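I have a problem with the word "original" as auction houses use it. Lot 2218 in the Vomcombe fall sale was listed as "original gouache, wartime magazine advertisement, artist unknown," estimate $400 to $500. I drove over to look at it in September, before the bidding opened.

It's a tanker at dusk, painted for Ristimeck, a maker of ship's pumps. Lovely smoke. The trouble is the smoke has dots in it. I put a loupe on the lower left and there they were, little rosettes, as plain as on a cereal box. Somebody had painted over a printed page – the waves, the bow, a bit of sky – and the rest was ink.

I mentioned this to Damian Borkowska at the desk. He told me that studios often worked over proofs, so it could still be "the artist's hand." Could be. I asked which studio. He didn't know. 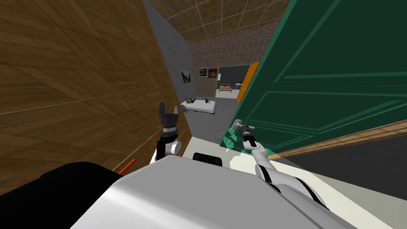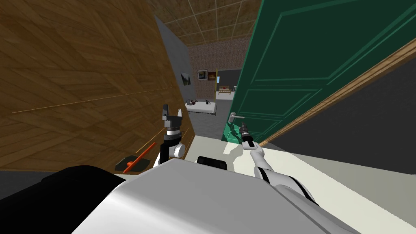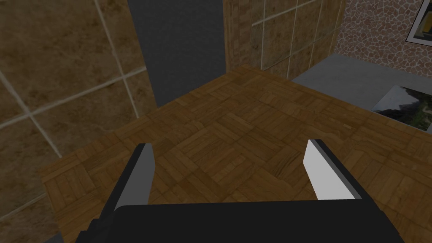

*Page last changed: 10/17/21*

Genowefa Domański, who has bought more advertising art than I ever will, thinks I'm being too hard on them. Her view is that a retouched proof is a real working object and some of them are scarcer than finished paintings. Fine, then say "retouched proof" in the listing and let people bid on that. She also pointed out that the board has a Clotero supply label on the back. A label tells me where someone bought a board. It doesn't tell me when the paint went on, and I've seen old labels moved to newer boards more than once.

The condition report ran to 4 lines and covered the frame, the glass, and "light toning." Nothing on the printing.

I didn't bid. The Ngui catalog has a smaller pump ad coming up, also "original," also unsigned. I've asked for a close photo of the smoke. No answer yet.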